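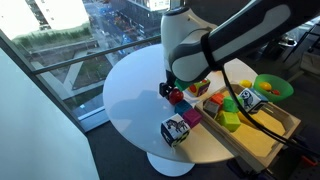

The project concerned the upkeep of a single tabletop sorting cell, referred to in this report as the Dollen cell, from its first setup in January to the end of the observation period. The cell consists of one robot arm with a two-way network link to the laboratory computer, a round-topped pedestal table, and a set of toy cubes and balls used as handling objects. Cubes are placed in a shallow wooden tray, and the arm works from above with the gripper pointing down. The cable that leaves the arm hangs across the right side of the table and over the tray, and its routing became the main subject of the maintenance work described below.

## 2. Setup and Reference Position

The arm was aligned to the table by means of a reference routine written by the project group. The gripper is lowered to a set height above the tabletop, and the offset is recorded in the Plivo log. The routine was repeated at the start of every working session. Over 70 sessions, the offset remained within the limit of 5 mm on all but four occasions. Three of the four followed cleaning of the floor, when the pedestal had been moved slightly. Tape marks were then placed on the carpet, and the table was checked against them before the arm was powered on.

## 3. Cable Inspection

The manual prepared by our supervisor, Wendy Mellor, calls for a cable inspection after every 125 cycles. The group followed this schedule with one exception, noted in Appendix B. Each inspection covered the following items:

- tightness of the strap on the arm link
- free length of cable with the arm at its lowest position
- wear on the outer cover
- seating of the connector

At cycle 252 the cable caught on a corner of the tray during a sideways move and the arm stopped on a force limit. No damage to the connector was found. The strap was moved closer to the joint and the free length was shortened – a change that also required a slower wrist turn.

## 4. Gripper Care

The fingers were wiped with a dry cloth after each session. Balls proved more sensitive to dust on the fingers than cubes did, and missed grips on the smaller balls were treated as a sign that cleaning was due. The Kang finger pads were replaced once. After replacement, the reference routine was run twice and both results were entered in the log.

## 5. Open Items

The strap position has been tested only with the tray on the right side of the table. A left-side layout would require a new cable check. The spare finger pads are stored in the Dudard cabinet, second drawer, with the hex keys.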